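연구소 소식 > 사내 문예 > 단편

제출본

플렐게이트(Flellgate) 연구동 3층의 규정에 따르면, 모든 기술보고서는 제출 전에 작성자 이외의 한 사람이 처음부터 끝까지 소리 내어 읽어야 한다. 규정이 언제 생겼는지는 문서에 남아 있지 않다. 4월의 어느 저녁, 그 일은 검증실에서 가장 늦게 입사한 연구원에게 돌아갔다. 보고서의 제목은 「혼잡한 수평면에서의 파지 순서 결정에 관한 시뮬레이션 연구」였고, 작성자는 검증실의 선임연구원이었다.

선임연구원은 회의실 창가에 앉아 눈을 감고 들었다. 후임은 서론을 읽었다.

"본 연구는 가정 내 협소한 수평면에 놓인 물체를 로봇이 어떤 순서로 집어야 하는가를 다룬다. 종래의 방법은 목표 물체까지의 거리를 우선하였으나, 본 연구가 제안하는 클러나인(Clernine) 기법은 한 물체를 옮길 때 이웃한 물체가 넘어질 가능성을 먼저 산정한다."

"산정한다, 다음에 쉼표가 있습니까."

"마침표입니다."

"그대로 두십시오."

실험은 부나르(Vunar)라는 시뮬레이터에서 수행되었다. 부나르는 부엌과 욕실, 현관과 세탁실을 차례로 만들어 내고, 선반과 탁자와 수조 위에 물건을 흩어 놓았다. 생성된 배치는 모두 2671건이었다. 그 가운데 400건이 평가용으로 분리되었고, 다시 200건이 욕실에 배정되었다. 후임은 숫자를 읽을 때마다 잠깐씩 멈추었다. 선임이 숫자를 한 자리씩 손가락으로 무릎에 옮겨 적고 있었기 때문이다.

제3장에 이르러 후임의 목소리가 느려졌다. 욕실 배치의 난이도 기준을 설명하는 대목이었다. 변기 수조의 뚜껑은 폭이 좁고, 사람들은 그 위에 예상보다 많은 것을 올려놓으며, 가장자리에 놓인 물체는 조금만 밀려도 바닥으로 떨어진다고 보고서는 적고 있었다.

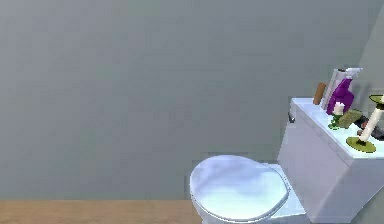
클러나인 기법의 핵심은 물체마다 부여되는 '보류 점수'에 있었다. 점수가 높은 물체는 나중으로 미루어지고, 그 이웃이 먼저 옮겨진다. 보고서는 이 점수를 밑면의 넓이와 무게중심의 높이, 그리고 인접 물체와의 간격으로 정의하였다. 후임은 해당 배치의 해설을 읽어 내려갔다. 수조 앞쪽 모서리의 금색 받침에 세운 길고 흰 초는 왼쪽으로 기울어 있어 보류 점수가 가장 높고, 녹색 받침에 담긴 작은 초는 그보다 낮다. 보라색 분무기는 초 두 개가 처리될 때까지 건드리지 않는다. 목표 물체는 올리브색 직육면체로 지정되었다. 종래의 방법은 이 물체를 향해 곧바로 팔을 뻗었고, 제안 기법은 작은 초부터 옮겼다.

"직육면체라고만 되어 있습니다." 후임이 말했다. "비누인지 수세미인지 밝히지 않아도 되겠습니까."

선임은 눈을 떴다.

"기법은 그것을 묻지 않습니다."

"읽는 사람은 물을 수 있습니다."

선임은 한동안 대답하지 않았다. 복도의 공조기가 저녁 운전으로 바뀌는 소리가 났다. 이윽고 선임은 연필을 집어 자신의 사본 여백에 물음표를 하나 적었다. 검증실에서 선임이 물음표를 적는 일은 드물었다.

제4장은 결과였다. 욕실 배치 200건 가운데 제안 기법이 이웃 물체를 하나도 넘어뜨리지 않고 목표를 들어 올린 것은 157건이었다. 나머지 43건의 실패는 표로 정리되어 있었다. 후임은 표를 한 줄씩 읽었다. 초가 넘어짐. 초가 넘어짐. 병이 밀려 초가 넘어짐. 가장자리 이탈. 초가 넘어짐. 같은 말이 되풀이되는 동안 선임은 다시 눈을 감았다.

"이 초들은 왜 이렇게 자주 나옵니까."

"제가 넣었습니다." 선임이 말했다. "물체 목록을 처음 만들 때, 무엇이 놓여 있으면 손을 조심하게 되는지를 생각하였습니다. 어머니 댁 욕실에 초가 있었습니다. 정전이 잦은 동네였습니다."

그 사실은 보고서 어디에도 없었다. 물체 목록의 선정 근거는 '연구진의 판단에 따름'이라는 한 줄로 처리되어 있었다. 후임은 책장을 앞으로 넘겨 그 줄을 찾은 뒤 다시 읽었다. 읽고 나서도 손가락을 떼지 않았다.

"이 부분을 보완할 것을 건의드립니다."

"어떻게 말입니까."

"가정에서 실제로 관찰된 물체를 포함하였다, 라고 쓰시면 됩니다."

"관찰은 한 집에서 하였습니다."

"그러면 한 집이라고 쓰시면 됩니다."

선임은 사본을 자기 앞으로 끌어당겼다. '연구진의 판단에 따름'에 줄을 긋고, 그 위에 작은 글씨로 문장을 새로 적었다. 고치는 데 시간이 걸렸다. 후임은 그동안 종이컵의 물을 마셨고, 부록의 쪽수가 하나 밀려 있는 것을 발견하여 따로 표시해 두었다.

제5장에는 선행 방법과의 비교가 있었다. 비교 대상은 쿡(Khúc) 절차로 불리는 것으로, 플렐게이트에서 오래 쓰여 왔고 지금도 창고동의 분류 장비에 남아 있었다. 쿡 절차는 가까운 것부터 집었다. 빠르고 단순하였으며, 물건이 드문 곳에서는 제안 기법보다 나은 결과를 보였다. 선임은 이 문장을 본문에 두었고, 각주로 내리자는 부서의 의견에는 따르지 않았다. 후임은 그 경위를 들어 알고 있었으므로 문장을 또렷하게 읽었다.

마지막 장을 읽을 때에는 창밖이 어두웠다. 결론은 길지 않았다. 제안 기법은 시뮬레이션에서만 검증되었으며, 실제 욕실에서의 성능은 확인되지 않았다는 것이 끝 문장이었다.

"끝입니다."

"읽은 사람의 서명란이 있습니다."

후임은 서명을 하고 시각을 적었다. 오후 여덟 시 십 분이었다. 선임은 서류를 봉투에 넣으려다 말고 다시 꺼내어, 여백의 물음표를 들여다보았다.

"비누로 하겠습니다." 선임이 말했다.

"근거가 있습니까."

"없습니다. 물체 목록의 원본을 보아야 합니다."

두 사람은 검증실로 돌아가 불을 켰다. 원본 목록을 여는 데에는 승인 번호가 필요하였고, 승인 번호는 선임의 서랍 안쪽에 붙은 종이에 적혀 있었다. 후임이 번호를 불렀고, 선임이 그것을 입력하였다.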